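Brollum Retro Games Club – Minutes of the Members' Meeting, Nov 20, 2025 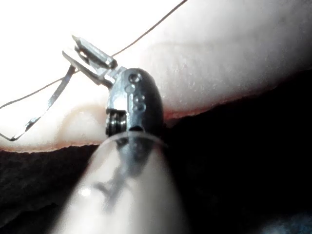 Rhodri Landeg opened with a warm welcome to everyone, and an especially warm one to the people who had come straight from work and hadn't eaten yet. The September minutes were read and agreed, with one spelling fixed.

Mobile port of Jarnulport. Rhodri has heard back from Taltico, and the news is lovely – the tablet version of the old puzzle adventure is well along, and they would like our members to try an early build. There are 38 places. Touch controls were talked over at great length (and with a good deal of affection for the original joystick!). Most of us would like an on-screen pad as an option, and Rhodri will pass that on.

Fan archive. The archive now holds 1,526 scanned manual pages, with 195 still to be checked. Many thanks to all who have given up their evenings to it.

High score night. We agreed to play Voß again, level 2 onward, with the sound up this time.

Any other business. A member asked whether old save files will carry over to the tablet version. Rhodri didn't know but will ask Taltico.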